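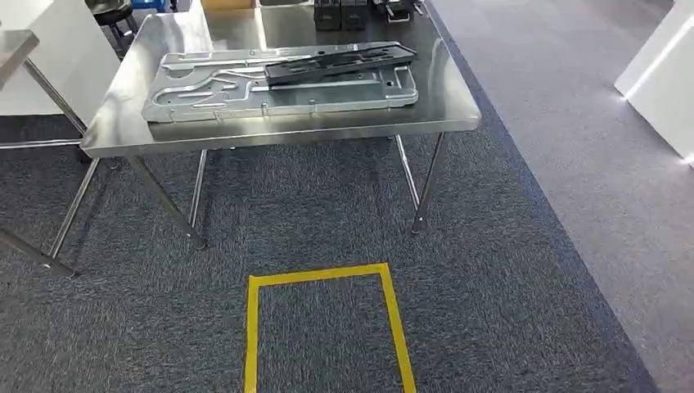
I finished sorting the big box of Cunance baseball cards I bought from Melnyk's in Grusbridge. A few people asked how I went about it and whether it was worth the money, so this is a thread on both.

The box was sold as "mixed, mostly commons." The final count was 1,585 cards. The sticker on the lid said 2,000, which I never believed, and I paid as if it said less.

For anyone who doesn't know the brand, Cunance was a regional set. Small print runs, sold in gas stations and a couple of drugstore chains, thin cardboard, a plain back with one line of stats. They did baseball every year and bowling once, for reasons I have never seen explained.

I've been building the second-year set for a long time. Going in, I needed 100 cards. The rest I already had in pages, some of them in rough shape that I'd be glad to replace.

First step was pulling anything that wasn't Cunance. There was a fair amount of that. Trastmont football, a stack of loose playing cards, a dry cleaning ticket, and a lot of team checklists from companies I don't collect. All of it went in a shoebox by the door.

Second step was sorting by year. The fronts all look alike, so you have to go by the back. First year has a blue border around the stats. Second year has green. Third year is green too, but the card number moved from the top left to the top right. If you try to do this by player photo you will go wrong, since they reused photos across years.

I did go wrong. I had a nice tall pile of second-year cards and half of it was third-year. I had been looking at the color and skipping the number. Had to go back through the whole pile.

Third step was number order. I do it in hundreds first, then tens, then single cards. I know people who sort straight into numerical order as they go. I can't keep that many piles straight.

Doubles got a pile of their own. There were a lot of doubles. One utility infielder turned up so many times that I started to think the original owner had been a relative. If anybody needs him, I can help you out.

Now the condition. Most of the box is what I'd call played with. Soft corners, some rubber band marks, a few with writing. A kid had gone through and updated the teams in ballpoint whenever somebody got traded. It kills the value but I like those and I'm keeping them.

A smaller group had water damage along the bottom edge. Those were stuck together in a brick. I did not try to soak them. I've tried it before with Trastmont cards and the gloss came off. The brick is staying a brick until I hear of a better method.

So how did the want list do? I crossed off 61 cards. Down to 39. That's more progress than I'd made on that set in years of buying one or two at a time.

The ones still missing are mostly high numbers, as you'd expect. The last series was printed late in the season and the stores had already moved on to football. Everyone who collects this set is short on the same cards.

Kyu-ri Hong went over my list and caught a mistake. I had number 212 down as missing, and there is no 212. It was skipped on the checklist and never printed. I've been looking for a card that doesn't exist. So make that 38.

She also pointed out that the catcher on 87 comes with two backs, one with his middle initial and one without. I had both and had put one in the doubles. It has been rescued.

I don't plan to count variations toward the set. If I start down that road I'll never be done. But I'll keep the ones I come across in a separate page at the back of the binder.

On the money. I'm not going to post the price because Melnyk's gave me a break on it and I don't want people walking in and quoting it at them. I will say that if I'd bought those 61 cards one by one at the last few shows, I'd have paid more than I did for the whole box.

That doesn't include my time. If you include your time, no box like this ever makes sense.

Povilas Priedītis asked if I was tempted to grade any of them. No. The best card in the box is off center and the fee would be more than the card. They're going in pages.

Speaking of pages, I ran out. These cards are slightly narrower than standard, so they slide around in regular nine-pocket pages. I put a strip of acid-free paper behind each one to take up the slack. It's slow but they stay put — and you can still read the back if you cut the strip narrow.

Doubles are up for trade. I've put together 3 stacks:

Stack 1 is first year, low numbers, fair condition. 
Stack 2 is second year, all series except the last. 
Stack 3 is third year, and the cleanest of the lot.

Valdis Ķēniņš has first pick of Stack 2. He sent me a padded envelope of high numbers in July and wouldn't take anything for it, and I've owed him a package ever since. After that it's open.

The Trastmont football is spoken for too. Mirjam Nijs collects it and is taking the whole shoebox, including, at her request, the dry cleaning ticket.

How I trade: send me your list by message, numbers only, with the year. I'll pull what I have and tell you the condition. If you've got any second-year high numbers, they go a long way with me. If you've got nothing I need, ask anyway. I'd like these to end up in somebody's binder.

I ship in top loaders inside a team bag, with cardboard on both sides. Please don't put tape directly on the top loader when you send back. Painter's tape is fine.

Somebody will ask about the bowling set. There were 2 bowling cards in the box, same bowler, one with a crease. I'm keeping the good one. Laimutė Jõgi gets the other, she asked years ago.

I'll post the updated want list tonight once I've typed it up. The old one pinned to my profile is out of date, so please don't go digging through your boxes with it. It still has 212 on it.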